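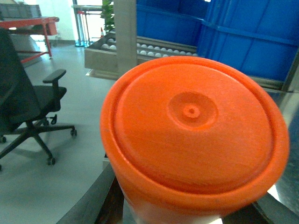

Orange storage tub with round lid, blue crates behind

A storage tub is a lidded container, usually cylindrical, used for dry goods, small parts and the like. Lids are round with a raised outer rim; some have a shallow dip in the middle. Bright colours common, orange especially, so tubs can be told apart on a shelf. Pisari sold a screw-lid type from 2000, later copied by Zustdale in 11 sizes. Often kept alongside stacking crates, wich take the bulkier stuff. See also: Crate, Bucket.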